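Putting the play kitchen back together
1 October 2024

So the pretend restaurant has reopened. If you've been reading since the summer you'll remember that Café Nuretti (my youngest picked the name, I have no idea where it came from and I've stopped asking) closed its doors when we packed up for Trosdale, and that I promised it would be open again by the time school started. It was not open again by the time school started. September went by in a blur of forms and lost sneakers, and the café stayed taped up in a box marked MISC KITCHEN under two other boxes that were also marked MISC KITCHEN. I did the labeling myself. I have regrets.

Anyway! I finally got it all out, and I wanted to write down how I sorted it, partly for my sister who is about to inherit half of it and partly so I remember which bin is which.

First, get it all on one table

I always want to start with the storage. I want to be the person who buys the bins first and then lovingly fills them. Every time I've done that I've ended up with bins that are too small for the one thing that matters, and in our case the one thing that matters is the big pan, which doesn't fit in anything sold to store toys. So this time no bins until everything had been out where I could see it.

A light-colored table is so much better for this than the floor, by the way. We've always done toy sorting on the rug, and the rug eats things. On white you can see what you've got, and you can push the maybes off to one end and leave yourself a patch of open space to work in.

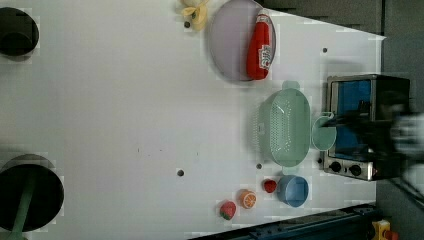

Pots and pans on the left, plate and colander on the right, plenty of elbow room in between.

My groups were pretty loose to begin with. Things you cook in, things you eat off, things you eat. The ketchup bottle kept landing on the big lavender plate, and I kept letting it. Is ketchup a food or a utensil? In this house it's a beverage. I gave it its own category in the end, "stuff that goes in the middle of the table," along with a salt shaker that has since gone missing again.

Cooking things first. We have more black pots than any café could need, and they're the heaviest part of the whole collection, so they get the bottom shelf. I keep a long green utensil right in the pan, because a pan without something to stir with gets ignored and then somebody comes to my actual kitchen and borrows my good spatula. I've lost a good spatula this way before. It lived in the sandbox for a winter.

The colander question

I was ready to pass the colander along. It's an awkward shape, long and oval, and it takes up the space of two bowls. I had it in the sister pile for a whole afternoon! But then I remembered how much mileage we've gotten out of it. It has been a hat and a boat and a bed for a stuffed rabbit, and on several occasions it has even been used to drain imaginary spaghetti.

Also, and maybe this is only me, I find all those little holes very satisfying to look at up close. They run in these staggered rows, and some of them look dark and some look all lit up depending on where you are. My kids go through a phase of looking at everything through it. I get it.
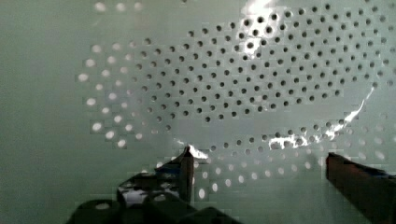 Plates, cups, bowls

The dishes were the part where I had to be strict. A play kitchen collects dishes the way a real one collects takeout lids. Everybody who visits has an extra little cup they're trying to get rid of, and I always say yes because I'm weak.

My rule now is that a dish stays if it's nice enough that I'd reach for it myself. The lavender plate stays, it's such a good dusty color and it's big enough that a serious meal can be served on it. The mint-green cup stays too, I love the wide top and the short handle. We lost its friend somewhere between the old house and 517 (that's our new house number, the kids say it like it's the name of a spaceship).

Then there's the whole appliance issue. I have gone back and forth on whether a toaster oven belongs with this stuff. My feeling is that once there's a glass door to peek through, everyone under four feet tall wants to bake something, and a café without an oven is just a person handing out raw bananas. Ours gets plugged in only for grown-ups, and the play version of baking happens with the thing cold and unplugged and me in the room. I like having it next to the dishes while I'm sorting though, because it gives you a fair idea of how much shelf depth you need. The oven is the deepest thing, so measure that, and everything else will fit in front of or around it. I didn't do this with our last shelf and the door handle stuck out into the hallway and got me right in the hip for two years.

And look at that blue inside. I'd paint a bathroom that color. 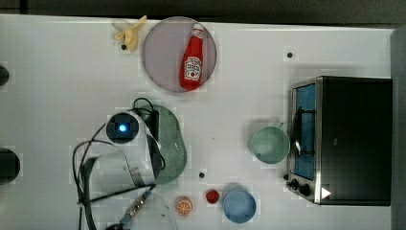 A reader wrote after my last storage post that I had it backward, and that play food should be kept out in the open and only the dishes put away, because kids will pretend with a bare plate but they'll walk straight past a closed bin of vegetables. She said she'd switched hers over to open trays at the beginning of the school year and the food had been played with every day since, while the bins had been sitting in a closet turning into a pile.

I've thought about that comment a lot, and I think she's right? I've always hidden the food because it's the messy part. It's small and bright and it travels. But of course that's also the reason they like it! So I'm trying it her way for a month. The food goes in shallow trays at kid height, and the dishes go up one level where they can still reach but have to mean it.

I ordered the trays from Bivitz, five of them, five dollars each, and so far they're fine. The corners are a little sharp for my taste. They do nest, which I care about more than I should.

Sorting the food

I did this last, when I was tired, and that was a mistake, because it's the part that needs opinions. Do you sort by kind, or by meal, or by color? We used to have fruit together and vegetables together, and I'd spend my evenings moral-debating a tomato. Put it with the fruit and the kids tell you it's wrong. Put it with the vegetables and the kids tell you it's wrong, but with a fact from school attached.

So this time I laid things out in short rows and moved them around until I stopped wanting to move them. Red next to orange looked right to me. I parked the light blue bowl at the end to see whether round things could just live in a bowl, and I think they can. A bowl of round red stuff on a shelf looks like somebody cares about that shelf. 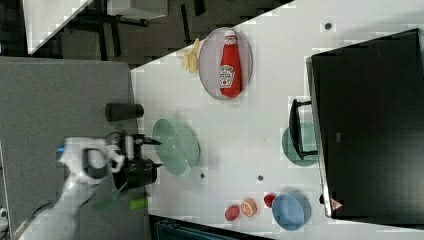
Where it all ended up

The new home for the café is a low Granström shelf that I found secondhand here in town. It's a little scuffed on one side, and that side faces the wall now. Pots on the bottom, trays in the middle, dishes on top with the lavender plate standing up at the back like it's in a museum. The ketchup has no assigned spot. I gave up. It lives wherever dinner is.

A few things I'd still like to fix. The trays slide if you pull one out with enthusiasm, so I need some of that grippy drawer liner. I want hooks on the side for the long-handled things. And the green plate, the see-through one, needs a better place than under everything else, since it's the first thing anyone asks for and the last thing I can get to.

The sister box is taped up by the door with extra cups, a lot of peas, and a pizza that has lost a slice. (Hi! You said you wanted it! No returns!)

Café Nuretti had its soft opening last night. I ordered soup and was served a banana, which I was told was the soup. Service was slow, the chef sat down on the floor for part of it, and then my bill came to $2853. I asked if that included the tip and was told no.

If any of you keep play food out in open trays, please tell me in the comments how you stop it from wandering into the rest of the house. I found an orange slice in my boot this morning.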